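2019-03-22

I have been making sambar for fifteen years and until November I had never once made my own sambar powder. I bought it. I bought it in the flat yellow packets from the shop on the Grevville road, and when the shop closed I bought it from the other shop, and I told people who complimented my sambar that it was "just something I throw together," which was true in the sense that I threw the packet in.

Then Bindu Namboodiri came to dinner.

Bindu is a very polite person. She ate two helpings. She asked after my mother. Over coffee she said, in the voice you would use to tell someone their slip was showing, "You know, it takes ten minutes to roast the coriander."

So I have been roasting the coriander.

It doesn't take ten minutes, by the way. It takes ten minutes if you are Bindu and have a pan that has been in the family since before electricity. It took me closer to forty the first time, because I burned the first batch, opened a window, stood in the driveway for a bit, and started again. Coriander seeds look exactly the same right up until they don't. You want to stop when the kitchen smells like somebody toasted an orange. If it smells like somebody toasted a shoe, you've gone past it.

The dried chilies are worse. I was warned about this by Muthu Bhat at work, who said to roast them last and to not breathe. I took the first half of that advice. My husband came downstairs coughing to ask if we were being evicted.

What I use now, after a winter of fiddling:

- 1 cup coriander seeds
- 15 dried red chilies (I take the seeds out of half of them, being a coward)
- 2 tablespoons chana dal
- 1 tablespoon toor dal
- 1 teaspoon fenugreek seeds, no more, I mean it
- 2 teaspoons cumin
- 1 teaspoon black peppercorns
- a good handful of curry leaves
- ½ teaspoon turmeric, stirred in after grinding

Roast everything separately on low heat in a dry pan. The dals should go the color of a paper bag. The curry leaves should crackle when you pinch them. Let the whole lot go completely cold on a plate before you grind it, or you'll get a damp brown paste on the sides of the grinder and a bad mood.

About the fenugreek. My second batch had a full tablespoon in it, because I had misread my own handwriting, and that sambar was so bitter that even Lucian from next door, who will eat anything and once finished a bowl of my practice marmalade, put his spoon down and asked if there was bread.

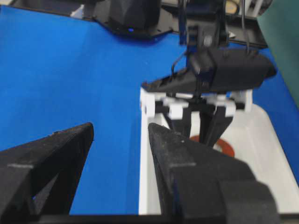
*Blue table, white container.*

The sambar itself I haven't changed much. One cup of toor dal, cooked until it gives up. A lump of tamarind the size of a walnut, soaked in hot water and squeezed. Whatever vegetables are hanging around looking guilty: I like drumstick when I can find it, and small onions always, and eggplant if my husband isn't eating with us. Boil the vegetables in the tamarind water with salt and turmeric until they're soft, then two heaped tablespoons of the powder, then the dal. Let it bubble gently for another ten minutes. Thin it if it's turning into cement.

At the end you heat some oil and throw in mustard seeds, and when they've stopped jumping out of the pan and into your sleeve, a pinch of asafoetida, a couple more chilies and a few curry leaves. Pour that over the top. It will make a terrific noise. This is the only part of the cooking my son has ever come into the kitchen to watch.

Now, the question everybody asks (two people have asked) is whether it tastes better than the packet. Yes. It annoys me how much. The packet sambar tasted like sambar. This tastes like the stuff we used to get at lunch in Fleldale when I was small, at the long tables in the back room at Mr. Salian's, where they came around with a steel bucket and a ladle and you had to put your hand over your plate to make them stop. I hadn't thought about that bucket in thirty-three years. I had to go and sit on the stairs for a minute, and I blamed the chilies.

I did take a jar over to Bindu. She unscrewed the lid, smelled it, and said, "Good." Then she smelled it again and said, "Next time a little less cumin." I have moved down to one and a half teaspoons — fine, I'll say it, she's right — but I haven't updated the list above, as I still have some pride.

A few leftovers that didn't fit anywhere else:

It keeps for three months in a jar with a tight lid. After that it's still perfectly edible, it just gets quiet.

If your curry leaves come frozen, dry them on a towel first. Oil and ice are not friends, and the mark on my ceiling will confirm it.

Farzana wrote to ask whether she can use a coffee grinder. You can. You can also never make coffee in it again. I bought a second one at a yard sale and wrote NOT COFFEE on the lid in marker, and my brother-in-law used it for coffee anyway. He drank the whole cup and said it was interesting.

Next month I'm going to try rasam powder, which Muthu says is easier. He also says to open the windows first.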